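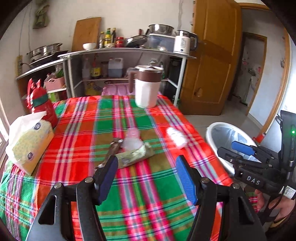 Start | Arbeitskreise | Protokolle | Termine | Kontakt

Protokoll Arbeitskreis Handgeführtes Vormachen
20.03.2024 – Protokoll: Schriftführung

TOP 1: Letztes Protokoll
Ohne Änderungen angenommen. Der Nachtrag zur Kabelführung entfällt.

TOP 2: Stand Tischabräumen
Bisher liegen 910 Durchgänge mit den Handgreifern vor. Aufgabe ist unverändert: zerknüllte Verpackungen vom Tisch nehmen und in den runden Mülleimer daneben werfen. Die Projektleitung Lallovano hält die Menge für ausreichend. Die Schriftführung hat gebeten, den Widerspruch dazu festzuhalten: Wie viele davon brauchbar sind, weiß derzeit keiner im Raum. Gesichtet wurde nur eine Stichprobe, und die hat ausgesucht, wer sie auch aufgenommen hat.

Strittig blieb die karierte Tischdecke. Eine Seite findet das bunte Muster gut, weil Wohnungen eben so aussehen. Die andere Seite fragt, ob der Arm später Verpackungen erkennt oder bloß gelernt hat, wo auf genau dieser Decke gegriffen wird. Beantwortet wurde das nicht. Eine Reihe auf anderer Decke ist seit langem angekündigt.

TOP 3: Greifer oder Fernsteuerung
Kaijage hat die Fernsteuerung noch einmal vorgestellt. Vorteil laut Vortrag: Man zeigt nur, was der Arm auch kann. Mit dem Handgreifer dreht man das Handgelenk in Stellungen, die kein Arm nachmacht. Gegenrede: Ferngesteuert dauert ein Durchgang etwa 10-mal so lange, und nach einer Stunde wird schlampig gegriffen. Die Zahlen im Vortrag stammten von Kaijage selbst – eine eigene Messung gibt es nicht. Kein Beschluss.

TOP 4: Dünne Folien
Die Backen fassen glatte, knittrige Verpackungen unzuverlässig, vor allem flach aufliegende. Vorschlag Nellov: anderes Backenmaterial. Einwand: Wer vormacht, schiebt inzwischen unbewusst mit dem zweiten Greifer nach, und das steckt jetzt in den Daten. Ob man das will, sollte vor der Bestellung geklärt sein.

TOP 5: Beschlüsse
– Bis April keine neuen Aufnahmen mit der karierten Decke (3 dafür, 2 dagegen).
– Stichprobe wird neu gezogen, diesmal von Junodine.
– Das Wort »gelernt« kommt aus dem Zwischenbericht, bis ein Versuch auf fremdem Tisch vorliegt.

TOP 6: Verschiedenes
Schlüssel für den Flurschrank fehlt weiterhin.

Kommentare

greifzu: Das mit dem Nachschieben sehe ich bei uns auch. Raus damit, sonst übt der Arm unsere Unarten.

kabelsalat: Zu TOP 3: Eine Stunde am Stück steuert bei uns niemand. Mit Pausen sieht der Vergleich anders aus.

greifzu: Dann messt es doch mal.

lesender Gast: Wird das Protokoll vom Termin davor noch hochgeladen?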